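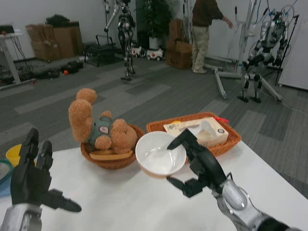 1/
A thread on wicker, and on my belief, held for most of my adult life, that a thing put in a basket has been tidied.

2/
The bear has been put in a basket. Legs in the air, waistcoat on, head against the rim. By the rules I grew up with, the bear has been dealt with and we can all go and have our tea.

3/
He's lying on a flat bit of wood. It might be a small board. It might be a slice of toast from a play kitchen. I have gone back and forth and I'm no longer a reliable witness.

4/
My mother ran a house on baskets. One by the stairs for things going up, one at the top for things coming down. Both were permanently full and as far as I know the contents never met.

5/
When she moved to Ikdale we emptied the going-up one. Batteries, a recorder, a single roller skate, and a library book with a fine on it that would now buy the library.

6/
Anyway. I've been doing a September clear-out, by which I mean I've moved things from one table to another and felt very light about it.

7/
My friend Rocío Zepeda is good at this and has opinions. Her main one is that you sort by what a thing is FOR and never by what it will fit inside. I have only ever sorted by what a thing will fit inside.

8/
Which is how you end up with a bear and a maybe-toast sharing. They fit. They looked content. I don't see that it needs a philosophy.

9/
The rectangular tray is a different matter. A tissue box in a wicker tray is the most grown-up thing a person can own. It says a guest might cry in this house and we have planned for it.

10/
Same tissue box, straight on the table: somebody has a cold.

11/
There's a little red tag hanging off the corner of the tray. I respect a tag that has stayed on. I bought a basket from Ammann years ago and cut its label off the same evening, then needed to know how to wash it for the rest of its life.

12/
(You vacuum wicker, apparently. Brush attachment. Then a damp cloth with a drop of washing-up liquid, then leave it somewhere airy. Don't soak it and don't park it against the radiator. I have done both. It now leans.)

13/
Right, bowls. A white bowl goes with everything and so ends up everywhere. Ours has held cereal, keys, screws and, for one long winter, a lemon.

14/
Rocío: "A bowl is for food."
Me: "A bowl is for whatever's in your hand when you walk past the bowl."
She did not write that down.

15/
Hovering over the basket and the tray with a bowl is a position I know well. It could go in with the bear. It could go in with the tissues. The correct answer is "the cupboard", which is why it takes so long to arrive at.

16/
Someone is going to ask about the yellow cup. The yellow cup stays out. Every table needs one thing that stays out or you start to feel you're living in a catalogue.

17/
Also the blue-rimmed thing near it, which I'm calling a plate until I'm told otherwise. Yellow and blue at one end, beige and brown everywhere else. Somebody let the colours sit together and I approve.

18/
I did once try an app for all this. It was called Nalo and you were meant to log every object in your home and give it a place. I logged 31 objects. They were all in the same drawer. I was very tired and I hadn't left the kitchen.

19/
Rocío got to 1472 and then asked it to remind her where the scissors were. It said "Scissors (4)" and listed four rooms. She was delighted. I have never felt further from another human being.

20/
Some practical points, in case anyone came to this thread for help, in which case I'm sorry about posts 1 to 19.

21/
Round baskets are for soft things. Bears, scarves, the blanket you pretend is decorative. Hard square things in a round basket leave gaps, and the gaps fill up with receipts.

22/
Rectangular trays are for boxes and anything else that stands up by itself. You want to be able to lift the whole lot in one go when you wipe the table. If you have to take everything out first you will not wipe the table. I'm speaking from the heart here.

23/
Nothing flat goes at the bottom of a basket. You'll never see it again. Ask the toast.

24/
White tables show everything. I had a lovely Wasitz one and spent my evenings going after crumbs with the side of my hand like a croupier. We now have another white one, and I assume we still have crumbs.

25/
One more for anybody with children, or just with bears. Put the bear in last, on top, where he can be got at in a hurry. A bear at the bottom of a basket at bedtime means the whole basket on the floor, and then where's your system?

26/
Replying to a few of you at once: no, I don't know what the patch on his chest is meant to be. It's small, it's pink and white, it looks smart on the grey-green. I'd wear it.

27/
And yes, I do think he should be sitting up. I'd have sat him up. But I've lain on my back in my good waistcoat after a long day of other people's tidying and I wouldn't have thanked anyone for moving me.

28/
Rocío has read this and would like it known that the cupboard is the correct place for a bowl, the cup should be washed, and she has never once called herself "good at this". She has also asked for her basket back. It's got batteries in it.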